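### 3.2 Das Abendbrot als Zeitmarke im Haushalt

Wer sich, wie wir, über längere Zeit mit Haushaltstagebüchern beschäftigt, gewinnt die kleinen Mahlzeiten mit der Zeit lieb. In den 1.565 Einträgen, die uns die Haushalte aus Otport und Skultmont überlassen haben, wird das warme Mittagessen meist knapp abgehandelt, oft nur mit dem Namen des Gerichts. Beim Abendbrot dagegen geraten die Schreibenden ins Erzählen - wer schon am Tisch saß, wer noch fehlte, ob das Radio lief und wie lange man hinterher sitzen blieb. Wir haben deshalb entschieden, diese Mahlzeit gesondert auszuwerten, obwohl sie im ursprünglichen Erhebungsplan vom Juni nur am Rande vorgesehen war.

Auffällig ist zunächst, wie fest die Uhrzeit sitzt. In Otport schwankt der Beginn innerhalb eines Haushalts im Mittel um 15 Minuten, und selbst Familien mit Schichtarbeit halten an einem gemeinsamen Zeitpunkt fest, notfalls an einem sehr späten. In Skultmont ist das Bild lockerer, was wir mit den längeren Arbeitswegen in Verbindung bringen, ohne es belegen zu können.

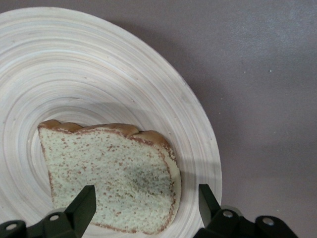
**Abbildung 4.** Weißbrotscheibe auf rundem Teller.

Hinzu kommt eine sprachliche Beobachtung, die uns beim Kodieren lange beschäftigt hat. Viele Schreibende unterscheiden sorgfältig zwischen »Abendbrot« und »Abendessen«, und zwar auch dann, wenn auf dem Tisch dasselbe steht. Mit dem ersten Wort ist offenbar eher die Runde gemeint, mit dem zweiten die Verpflegung. Wer allein isst, schreibt häufiger »etwas gegessen« und lässt die Uhrzeit weg. Für die Auswertung haben wir alle drei Formen zusammengefasst, die Wortwahl aber als eigenes Merkmal behalten, und wir möchten andere Arbeitsgruppen ermuntern, ebenso zu verfahren.

Ein Vergleich mit den 200 Tagebüchern der älteren Blackburn-Sammlung bleibt schwierig, weil dort nur volle Stunden vermerkt wurden. Die Reihenfolge der abendlichen Tätigkeiten lässt sich immerhin gegenüberstellen - dazu mehr in Abschnitt 3.3.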